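Chapter 2
Why the Forecast Changes Its Mind

In August, the town of Drarkton was promised a dry afternoon. The promise was made at breakfast, repeated at 10 a.m., and withdrawn shortly after lunch, by which time the town picnic was already being eaten under tables. Trirkside, on the other side of the ridge, stayed perfectly dry and was rather smug about it.

It is tempting to blame the forecaster. In Drarkton they did, at length, and Gavin Pringle of the Breltent weather office still gets letters. But his forecast was a decent one. It said that showers might form over the high ground and drift one way or the other. The version printed on the picnic flyer had room for a picture of the sun and very little else.

Weather forecasts start with measurements: pressure, temperature, wind, moisture. These go into a computer model, which divides the air into boxes and works out what each box will do to its neighbors. The boxes are large and a rain shower is small - small enough to soak one town and miss the next without the model ever noticing that it was there.

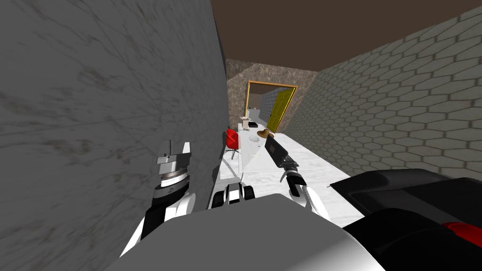 Figure 2.1 A computer-rendered corridor with a partly open yellow door.

Then there is the matter of starting errors. No set of instruments covers every patch of sky, and a thermometer on a hot roof will tell you mostly about the roof. Small mistakes at the start grow as the model runs, which explains why tomorrow's forecast is usually worth reading and the one for 10 days out is best enjoyed as light fiction.

Forecasters deal with this by running the model many times, each with slightly different starting numbers. If 100 runs are made and 70 of them bring rain to your street, you have a fair idea of the risk. You also have 30 runs that your brother-in-law will bring up if it stays dry.

In this chapter we look first at how the measurements are made, beginning with the Taipe station, which sits at 700 feet and is popular with sheep. We then follow one day's readings through the model and compare the results with what fell on Drarkton. Keep your notes from Chapter 1 nearby; you will need the section on air pressure.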